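The bathroom shelf finally got done this weekend. I had been putting it off since December, when I moved in and just set things down wherever there was space. It's a cream-colored shelf unit with a narrow tower on the left and one long shelf running off to the right.

I took everything down first and piled it on a towel on the bed. Then I wiped the shelves with a damp cloth and a drop of dish soap. There was a sticky ring on the long one from an old bottle of Mukus shampoo, and that took most of the 40 minutes I spent cleaning.

## What I threw out

- Two sunscreens from a trip I took years ago
- A Wernero hand cream that had split into oil and water
- Hotel soaps, 9 of them, none of which I was ever going to open
- A comb with missing teeth

Aurelio Alvarado, my neighbor in 202, took the hotel soaps. He keeps them in his drawers with his sweaters.

## What went back

I only put back what I use in a normal week. The sprays and the big cream jar went on the long shelf, along with the small jar, the lip balm and a couple of tubes. The lavender tube stands on its cap in the tower. I tried lining everything up by height but I kept reaching past the tall bottles for the lip balm, so now the lip balm is at the left.

The dark green tube won't stay upright for me, so it gets to lie on its side.

## Small things

1. Anything that isn't a toiletry goes in the orange plastic tray. I bought it at Verhoeven for 2 dollars and meant to use it for seeds. It has a ribbed rim, and it's easy to carry to another room. My wooden prayer beads are what I put in it most. They used to hang on the doorknob and slid off every time someone closed the door.
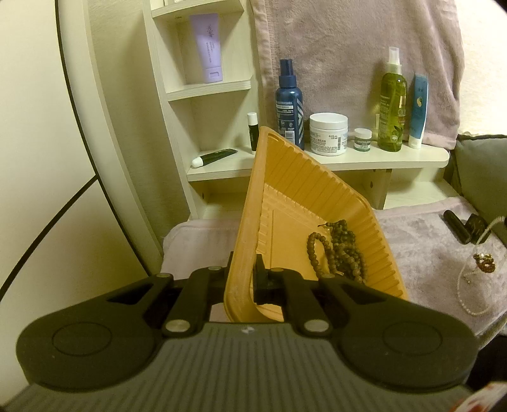 2. Hair ties go in a glass in the cabinet under the sink. I may add a lid later.

3. Spare toothpaste and refills stay in the hall closet. I found a Litero box that fits the bottom shelf in there, and I still need to put a label on it.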